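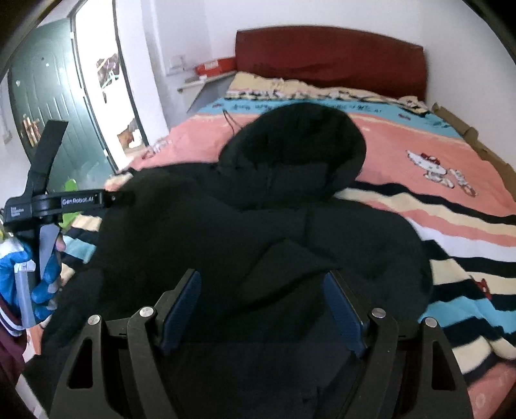 Glenys Haworth would like people to check their timestamps before they blame the cloth. She told me that twice in one phone call, and then once more by email, and after a week with the new Mapplebeck release I'm coming around to her way of thinking.

Mapplebeck 4 went up on Saturday, September 19, 2020, and if you work on getting robots to handle clothes, it's probably worth an evening of your time. It's the toolkit from Darov that takes recordings made with hand-held grippers and turns them into something a motion planner can use. You walk around a real room, you pick up real laundry, and the software works out where the fingers went and when they opened and closed. Then a policy gets trained on that, and an arm somewhere tries to do the same thing. I've been using version 3 since spring, mostly grumbling, so I had a list ready.

Top of my list was two-handed work. With one gripper, version 3 was fine. With two, each device kept its own clock and its own idea of where the room was, and you spent your afternoon lining them up by hand. For a hoodie that's a real pain, as you want one hand keeping hold of the hem while the other goes for the hood, and if the left track is a hair behind the right one, the planner learns to tug before it has a grip on anything. I had a whole folder of simulated sweatshirts flying off simulated beds!

The new release estimates the offset between the two devices from the motion itself, and it keeps correcting as the recording goes along (the old way was a single fix at the start, and then you hoped). Everything gets resampled to 100 Hz before it reaches the planner. You can switch that off, but I tried it and I don't recommend it.

Gemma Crabtree at Zedska was kind enough to share numbers from their trial in Fokatdale, which ran through July. They put 1,809 two-handed recordings through the beta, all of them bedroom and laundry tasks. The alignment step rejected 254 of those. I asked if that wasn't a lot to lose, and she said she'd been happy to see it, as version 3 had let every one of them through and her team had been training on them without knowing. Most of the rejects had the same trouble: one gripper sat still for so long that there was nothing to line up.

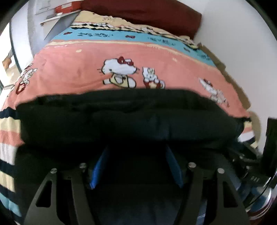 Dark fabric over a patterned bedspread, with the gripper reaching in from the near side.

Dark clothes on a busy bedspread bring me to the second change, the one I'd been hoping for. The perception module has a new cloth segmenter, and it finally does something sensible with black garments. The old one looked for folds by shading, and black cotton doesn't give you a lot of shading, so it would wander off and get very excited about stripes and cartoon prints in the bedding. I've had it tell me, with high confidence, that the garment was a cartoon cat. The new one looks for the outline first and only then goes hunting for creases inside it, and anything it isn't sure of gets marked as unknown. The planner treats unknown areas as places not to grab. It makes for slower plans, and sometimes it gives up on a pinch point that any of us would go for without thinking, but I'll take that over the cat.

It does still struggle in deep shadow, especially right between the fingers, where the gripper blocks its own light. Glenys says they know. There's a setting called near_fill that guesses at that area from the last clear view, and it's off by default. I turned it on for a batch of T-shirts and got better grasps, then turned it on for a batch of towels and got nonsense. Try it on your own stuff before you trust it.

A few smaller things I noticed while poking around:

The replay viewer now shows both grippers on one timeline, with finger opening drawn underneath as two lines. I know it sounds minor. I've had it open all week.

Config files from version 3 load, but the tool rewrites them when it does, so make a copy. I didn't make a copy.

Bright doorways and windows used to throw off the position tracking whenever you turned toward them. There's now a mask for blown-out areas, and my drift in rooms with an open door is visibly better. I haven't measured it properly yet, so take that as one person's impression.

The command line export finally accepts a folder. Thank you, whoever did that.

What's missing? Force, mainly. Mapplebeck knows how wide the fingers are and nothing at all about how hard they're squeezing, and for anything thicker than a shirt you can feel that hole in the plans. Gemma told me Zedska has a workaround that infers a slip when the cloth outline moves and the finger doesn't, and she's hoping Darov will take it into the main code. Glenys would only say that they've read it and liked it. I also couldn't get the two-device alignment to run live. It needs the finished recording, so you don't find out a take was bad until you're back at your desk, and by then somebody may well be asleep in the bed you were using.

Upgrading took me most of a morning, and a good part of that was rebuilding old indexes, which you can leave running while you do something else. If you only ever record with one gripper and your laundry is light-colored, you could happily sit on version 3 for a while longer. Anyone with two should move.

I'm going to rerun my hoodie folder this week with the new alignment and near_fill off, and I'll post the success rates when I have them, flying sweatshirts included.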